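The Yellow Ones

Rosalía had almost finished the shelf list when Haris called from the hallway. He wanted to know which erasers were going to the school in May and which were staying.

"The bone ones," she said. "Yellow on the left end. Leave the rest of the top clear."

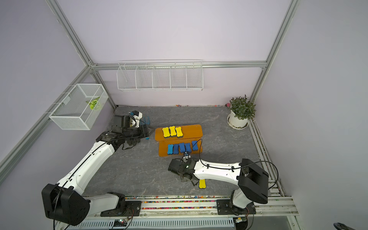 The Blue Ones

Haris found the blue ones at the bottom of a Celtach carton. His aunt had ordered 150 and never used them. One was pale, one was darker, and one was darker still, with a thick black backing.

"Same stand?" he asked.

"Same orange wood. Side by side, at the end." 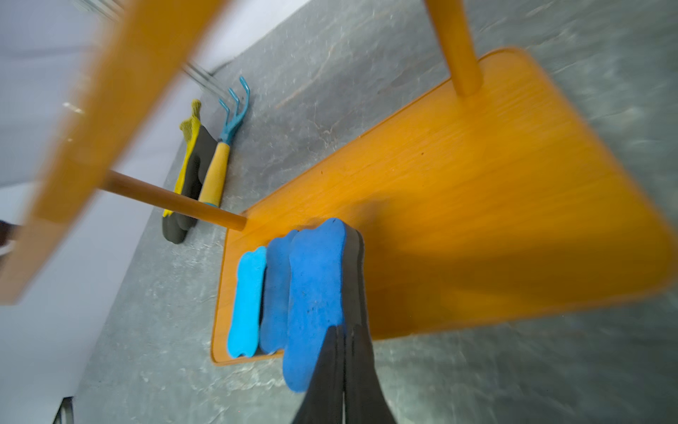

He thought of his aunt wiping the board after class, all 11 years of it - long strokes, left to right. Rosalía was waiting with her pencil.

"Do you want to keep one?" she said.

"The dark one," he said, and she wrote it down.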